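Home
About the Center
Collections
Gallery
Borrowing
Contact

Ernbridge Play and Household Collection
Gallery 13: The Mixed Basket

The Gallery pages present items from the Collection as they are kept and handled at the Trostberg Street building. Gallery 13 concerns mixed baskets, in which toys and ordinary household articles are held together.

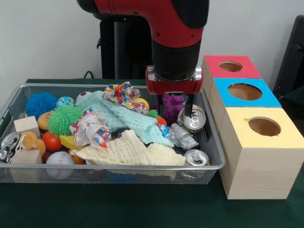 A borrower who wrote to the Center in February asked whether the cans might be kept apart from the soft toys, and remarked that her own children always went to the metal things first and left the stuffed animals for the end of the afternoon. The Center has replied that cans are lent both ways. A family may request a basket without metal at the time of booking, and the request is noted on the loan card.

Wire-mesh basket, filled to the rim, on a table with a dark green cloth. Soft toys, balls, fabric, blocks and cans.
Two spiky balls are among the contents, one bright blue, the other lime green and larger, with a brown and orange toy hamburger close by.

About mixed baskets

A mixed basket is a single container holding articles of different kinds, sizes and textures. It is intended for free handling at home, in a waiting area or in a group room. There is no set order of play and no instruction sheet. Adults who are new to the baskets sometimes ask what the child is supposed to do with the contents. The usual answer is to place the basket on the floor, sit nearby and allow the child to take things out.

Household articles were added to the Collection after several member groups reported that they were already putting their own into the baskets on loan, and that these were coming back to the Center by mistake. The present arrangement was adopted to put the practice on a regular footing. Articles that belong to a borrower and are returned in error are kept at the desk for 10 working days.

The Collection holds 231 toys and household articles approved for mixed baskets. The contents of any one basket change from loan to loan, and a basket seen in the Gallery will not necessarily be available in the same form.

Notes on the contents

Balls. Small sports balls, patterned balls and spiky balls are all lent. Spiky balls with soft spines collect lint and hair, and should be rinsed under the tap and shaken before they are returned. They should not be put in a dryer. Borrowers with cats are asked to keep these balls in a closed cupboard overnight.

Cloths. Muslin cloths and pieces of printed fabric are included for folding, hiding and wrapping. A cloth laid over part of a basket gives a younger child something to pull aside, and many group leaders pack the basket with this in mind. Cloths are machine washable on a warm cycle. Fabric softener should not be used, as it leaves a coating that some children object to.

Play food. Toy hamburgers, fruit and similar pieces may be lent singly in a mixed basket or as part of the Kitchen Set, which is booked separately. Pieces from the Kitchen Set should not be moved into a mixed basket during a loan. The two are checked at different desks, and a stray tomato can hold up the next family's booking for several days.

Blocks and sponges. Foam blocks and sponge blocks are light enough to be thrown indoors without much harm, and they will be. Borrowers should look them over for bite marks. A block with a piece missing is withdrawn at once, and there is no charge for it.

Bottles. Clear plastic bottles are lent for squeezing and for the sound they make. They are expected to become crumpled and are replaced when the plastic whitens or splits at a fold. Caps are not lent with bottles under any circumstances.

Cans. Metal cans are lent only to households and groups in which an adult will be present throughout. The tab and rim should be checked with a fingertip before every use. A dented can may be returned as it is; a can with any sharp edge should be wrapped in paper and handed to a member of the staff, and should not be placed back in the basket.

Soft toys. Soft toys are washed by the Center between loans. Borrowers are asked not to wash them at home, even when the need is plain, and to use the cloth bag supplied. Several older toys have seams that do not stand up to a spin cycle.

Baskets and containers

Wire-mesh baskets are the usual container. They are easy to wipe, they let air reach damp cloths, and a child can see something of the contents through the sides. The rolled rim should be inspected on collection and again on return. Any loose wire, however short, is to be reported.

Filled baskets should be carried with both hands beneath the base. A basket loaded with cans is a good deal heavier than one loaded with soft toys, and the Center would prefer that a heavy basket be emptied and carried in two trips when there are stairs.

Baskets are not to be stacked when full. At home they may be kept on a table or a low shelf, on a cloth or mat where the surface is likely to scratch. Play should take place on the floor.

Canvas tubs from the Malhotra bequest are also available on request. They fold flat and suit families who travel by bus. The tubs are older than the baskets and must not be left out in the rain.

Packing a basket for return

Contents may be returned in any order. The Center does not ask borrowers to sort articles by kind, and sorting is done at the building by staff who know the shelves. Borrowers are asked only to observe the following:

Cloths should be dry.
Cans and bottles should be empty.
Small articles should be placed where they can be seen, and should not be pushed inside a soft toy or rolled up in fabric.
Nothing sticky should be returned without a note.
The loan card should be tied to the rim.

Late returns are common during school vacations and the Center will extend a loan by telephone if no other booking is waiting. Lost articles should be reported in writing. A replacement bought by the borrower is welcome, but it must be shown at the desk before it enters a basket.

Sorting at the Center

Returned baskets are emptied onto a covered table and the contents divided into washable, wipeable and withdrawn. Washable articles go to the laundry room the same day. Wipeable articles are cleaned at the table with a mild soap solution and left on racks. Withdrawn articles are entered in the register with a short reason, and the register is read through at the end of each quarter to see which kinds of article are wearing out soonest. Sponge blocks have headed the list for some time, followed by bottles.

Shelving follows the Cillus plan, introduced when the Collection moved from the old library annex. Under this plan articles are shelved by how they are cleaned, with a color tag for age range. The plan replaced shelving by type of toy, under which a plush ball and a rubber ball sat side by side and were frequently washed the same way. Former helpers returning to the Center should ask for the shelf map, as little is where it used to be.

Member groups wishing to observe a sorting session may apply at the desk. Sessions are quiet and visitors are asked to leave coats and bags in the hall.

Borrowing

Mixed baskets are lent to registered households, child care groups, clinics and waiting rooms in Ernbridge and the neighboring townships. The loan period is three weeks. Households may hold one basket at a time, and groups may hold two. There is no fee for households.

Registration forms are available at the building and may be returned by mail. Proof of address is required at the first visit only. The Collection made 600 loans in the last full year, and borrowers are advised to book ahead for the summer months.

Use of Gallery material

Pictures and text from the Gallery may be reproduced by member groups in newsletters and on notice boards, with the words "Ernbridge Play and Household Collection" printed alongside. Other requests should be addressed to the Collections Office at the Trostberg Street building.

Corrections to captions are welcome. Please give the number of the gallery when writing.

Page last revised: Apr 20, 2025

Previous: Gallery 12, Wooden Puzzles and Trays
Next: Gallery 14, Outdoor Set
Back to all galleries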